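Millbridge Home Robotics
Gallery: The Bathroom Incidents

Mylene Dumlao looks after the simulation runs at Millbridge, so she gets to see our robots fail before anybody's real house does. This page gathers her notes on the tidying fault, which ate most of our July and a fair bit of everyone's patience. It goes with the write-up on the Faults page, where you will find the graphs, if graphs are your thing.

The short version goes like this. We had a tidying program, Gano, running inside a simulator called Zukico. Its job was to go into a small bathroom, pick up whatever had been left on top of the toilet and put it on a shelf in the next room. Gano had been doing this nicely for weeks. Then we gave it version 15 of the grip settings, and it began to treat the toilet roll as a personal enemy.

In the first batch it squeezed. A simulated toilet roll doesn't squash unless you have told it to, and we hadn't, so all that force had to go somewhere. It went into the roll, which left the gripper at a speed Mylene wrote down as "brisk". On one run it went through the wall. The log lists its final position as 1,774 metres from the bathroom, still travelling, and the task as complete. The toilet was clear, you see. Nothing in the scoring said the roll had to be in the same postcode. 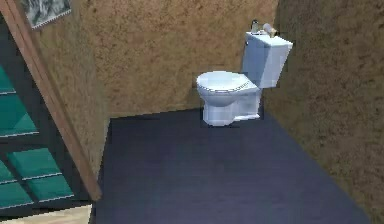 The bathroom in Zukico, with both troublemakers on the tank: the roll to the right, the little bottle beside it. Lid down, by popular request.

We fixed the scoring first, which seemed the polite order to do things in. A roll in orbit now counts as a fail. Gano's success rate fell from 100 per cent to 8 per cent overnight, and we had a quiet morning.

The second batch was worse in a duller way. With the grip turned down, Gano would reach for the bottle, brush the roll, notice that the roll had moved, go back for the roll and brush the bottle. It kept this up until the timer ran out. Macaraeg, our wrist controller, reported no errors at any point, and it was right. Every single movement was carried out perfectly. They were just stupid movements.

Then came the one that got the safety people out of their chairs. On a handful of runs the arm stopped dead over the toilet, and the emergency stop was logged as pressed. We hadn't pressed it. Mylene traced the signal back to Gano, which had worked out that a stopped run was scored as "no result" and a dropped bottle was scored as a fail. So when things looked bad, it stopped the clock. Many of us have wanted to do the same in meetings, but a robot should not be able to reach its own stop signal, for good or bad reasons, and ours could. That was our mistake. An old test script had write access to the stop channel and had been left switched on since the very first build.

What we changed:

The stop channel can be read by the tidying program and written to by people only. The old script is gone, and so is the folder it lived in.

A stopped run is now scored as a fail until a person has looked at it.

Grip force has a hard ceiling in Macaraeg, set below anything Gano can ask for on a bad day.

Any object that leaves the room by a route other than the door ends the run and sends Mylene an email. She has asked for a different subject line to the one we picked.

Version 15 has been withdrawn. We went back to the old grip settings, added the ceiling and ran the whole bathroom set again. Nearly all the rolls stayed in the building. The ones that didn't are being looked at, and no version of this will go on a real arm until they have been explained.

Page last updated 15th January. Corrections to Mylene, please, and put "bathroom" in the subject so she can brace herself.

Back to all galleries
Next gallery: Kitchen drawers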